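Project report, Sanitora arm build, 2019-11-16

We wanted an arm that sorts small items from a table into bowls. The work was done in the shared workshop at Burkau, on evenings when the bench was free. The budget was 2000, and most of it went to the arm and its power supply.

The gripper is a parallel type with two fingers. Our first grasp routine closed at a fixed height, which worked on cubes and failed on anything uneven. In April we changed it to pick a height for each item. Test items are now a blue cube and a few lumpy dried food pieces, with a gray bowl and a pink bowl at the left side of the table.
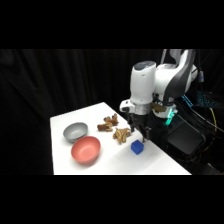 Bhuiyan read the draft and asked why the cube was still in the test set when the arm had handled it since the first month. A cube tells you very little about grip, the comment went on, and the irregular pieces should get more of the runs.

We agree in part. The cube stays as a check on calibration – if the arm misses it, the other results from that session are thrown out. Out of 77 runs on irregular pieces, 72 ended with the piece in the correct bowl. The other five were dropped on the way over. We suspect the finger pads and will try softer ones from Ulard next. Each new pad gets 30 runs.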